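I bought the Maurya folding pruning saw in September, after the storm that brought half the silver maple down across the side yard. The tree people had hauled off the big stuff and left me with a mess of torn stubs and hanging bits up to wrist thickness, and my old bow saw was so rusty I was more or less rubbing the wood to death. So I went to the garden counter at Beretby and asked for something that folds, cuts on the pull, and doesn't cost as much as a week of groceries. The Maurya was $52. I'd wanted to spend less, but the cheap one next to it wobbled at the hinge right there in the store, so that settled it.

I've now used it on the maple, two apple trees, a very overgrown lilac and the neighbor's forsythia (with permission!). I think that's enough to have an opinion.

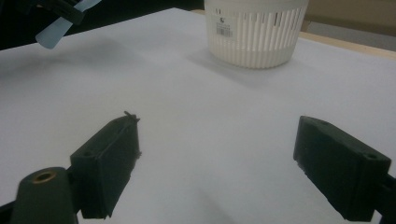 First, the blade. It's an 8 inch curved one with those aggressive three-sided teeth, and wow, it bites. The first stub I tried was maple, fairly green, and I went through it before I'd found a comfortable place to put my feet. You do have to unlearn pushing. All the work happens on the way back toward you, and if you lean on the push stroke you'll feel the blade start to bend, and then you'll say a word and stop doing that. After one afternoon I had the rhythm and it was almost fun.

The cuts come out clean, much cleaner than I'm used to. I do the three-step cut on anything heavy: a shallow one underneath, a second one from the top a little farther out so the weight drops away, then a final cut just outside the collar. With the bow saw that last cut was always a chewed-up mess. With this one I could get right in close and follow the angle I wanted, even in the tight crotches of the apple trees where a bow saw won't fit at all.

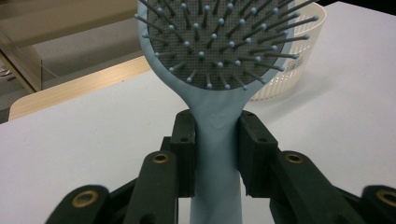 The handle is where I start grumbling. It's a rubbery grip over something harder, nicely curved, and for the first twenty minutes I loved it. Then sweat and sawdust got together and it turned slick as a fish. My friend Blandine Chevalier has smaller hands than me and she had the opposite trouble, she said the grip was too fat for her and she kept squeezing harder to make up for it. We both ended up in gloves, and that fixed it for me and sort of fixed it for her. If you can hold one in the store before you pay, do.

The lock is good. There are two open positions, one straight and one slightly dropped back, and I thought the second was a gimmick until I tried cutting low on the lilac without skinning my knuckles. It snaps in with a real clunk, and I've never had it fold on me. Unlocking takes a firm thumb, though, and with cold fingers I had to set the whole thing on my knee and swear at it a bit.

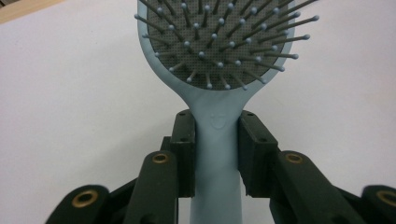 Sap. Nothing on the package mentions it, but do a few cuts on anything resinous and the teeth gum up and it drags like you're sawing taffy. I wipe the blade with a rag and a little rubbing alcohol, let it dry, then a drop of light oil at the pivot. It takes a couple of minutes. Don't try sharpening it, by the way. The teeth are hardened and a regular file just skates over them. Replacement blades are $19 and swap out with a single bolt, so that's the plan for when this one goes dull.

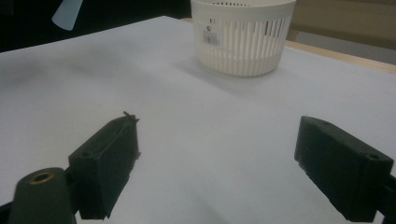
I also looked at the Vinov, which Pramila Vashisht next door swears by. Hers is longer and cuts a hair faster on thick limbs, and it has a scabbard in place of the fold, but it cost her $118 and I can't fit it in a back pocket. The one place it clearly wins is finish. My Maurya came with rough spots along the handle seam, and a thin sliver of plastic stuck up at one corner, a lot like the bent one on the left-hand green block in the photo. Mine came off with a fingernail and a swipe of sandpaper, but at $52 I'd like somebody at the factory to do that for me.

Would I buy it again? Yep. It's not for anything thicker than your forearm, and please don't go up a ladder with it and reach, call someone with ropes and insurance. For the ordinary cleanup a yard throws at you it's the tool I grab first now, and the bow saw is hanging in the garage until I remember to throw it out.

Recent reviews
Loppers for people with bad wrists
Zallville leaf rake, one fall later
Do you need a pole pruner?
Three pairs of thorn-proof gloves
Cheap tarps for hauling brush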